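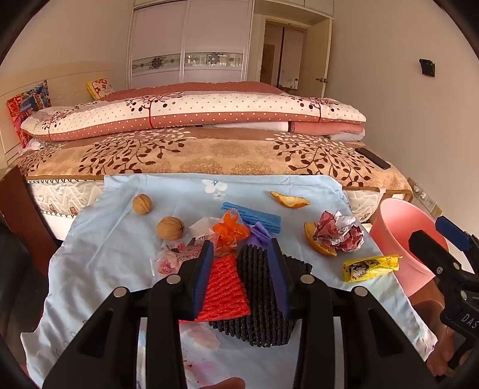 Ticket 299: One item per pick – does a double grab count as a pass?

Status: closed, guidance changed
Project: Lulby (bedroom tidy-up, hand-held grippers)
Raised by: Favside site team
Handled by: Pimovia review desk

Reported, Friday 09:40
Our task sheet says "pick up one piece of rubbish, carry it to the bin, release". With foam fruit netting we keep getting a second piece along for the ride. The black netting is between the fingers and the red sleeve next to it is partly held as well. Do we stop, put both down and start again? Or carry on to the bucket? We've had it both ways from different reviewers and would love one answer.

Reply, 10:15
Great question, and thank you for sending it with the cloth laid out and everything still on it. The sheet was written with harder things in mind (walnuts, mostly!) and foam netting doesn't behave like a walnut. Leave the run going for now and don't delete anything. Which opening width are you using on the approach?

Reported, 10:30
Fully open every time. The sheet doesn't give a width.

Reply, 11:05
That's a gap on our side. Please try this on the next batch:
Open to 40 mm for netting, tissues and wrappers.
Come straight down, close slowly, lift 10 cm and hold still for a moment.
If a second piece is hanging on, carry both to the bucket and mark the run "multi".
Don't shake the gripper to get rid of the extra piece.

Reported, 14:20
Did 40 runs at the narrower width. Far fewer doubles, and the ones we did get were nearly all netting on netting. Tissues were lovely. One more thing came up: two of us are working over the same cloth, each with a gripper. Who gives way at the bucket?

Reply, 14:50
Brilliant, that's a clear improvement for such a small change. On giving way: whoever is already holding something goes first. The other person keeps their gripper on their own side until the first has let go and moved back. If you both have something, the one nearer the bucket goes. Say it out loud – it sounds silly and it works very well.

Also, keep fingertips behind the bracket while the fingers are closing. This is in the Lins handling rules already but it's buried on the last page, so we're moving it up to the first.

Reported, 15:35
All fine with us. Do the walnuts count as rubbish? The sheet says "clear the cloth".

Reply, 15:45
No, walnuts stay. Orange peel, tissues, netting, bags and wrappers go. We'll put that list on the sheet so you're not guessing.

Closing note
Task sheet updated: opening width added, "multi" label added, give-way rule added, keep and discard lists added. Earlier runs with a double grab will be relabelled by the review desk and don't need repeating. Still open under a separate ticket: whether a tied bag should be untied before it goes in.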